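Re-seating the gripper cable on the Skelleck two-arm bench cell

Applies to both arms. Last revised November 20, 2018, by Tiina Hakala.

Do this job every 2,000 cycles, or sooner if a gripper drops off the bus when the wrist rolls past 80 degrees.

Tools: 2 mm and 3 mm hex keys, isopropyl wipes, hook-and-loop ties, the grey Halesent service plug.

1. Park both arms and set the controller to Maintenance. Wait for fault code 199 to clear.
2. Switch off at the wall and fit the service plug.
3. Undo the ties from the shoulder up. Leave the elbow until last – the cable carries its own weight there.
4. Pull the connector straight out of the wrist housing. Do not rock it.
5. Wipe the contacts and check the pins. Replace the cable if any pin is bent.
6. Push the connector home until the latch clicks.
7. Re-tie, leaving some 5 cm of slack over the elbow. A cable pulled flat against the shell will wear through at the joint.
8. Power up and run each gripper open and closed, then jog the wrist through full roll at slow speed.

Finish with the whiteboard check. Stand the small board in the centre of the table, close the right gripper on the test piece and bring it up to the lower right of the board. Keep the left gripper open and clear. Watch both cables for snagging.

Log the result under Cable, not Gripper. Spare cables are ordered through Precious Dagdag.

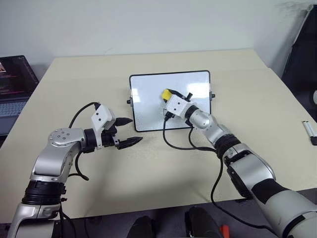 Whiteboard check, right gripper closed and left gripper open.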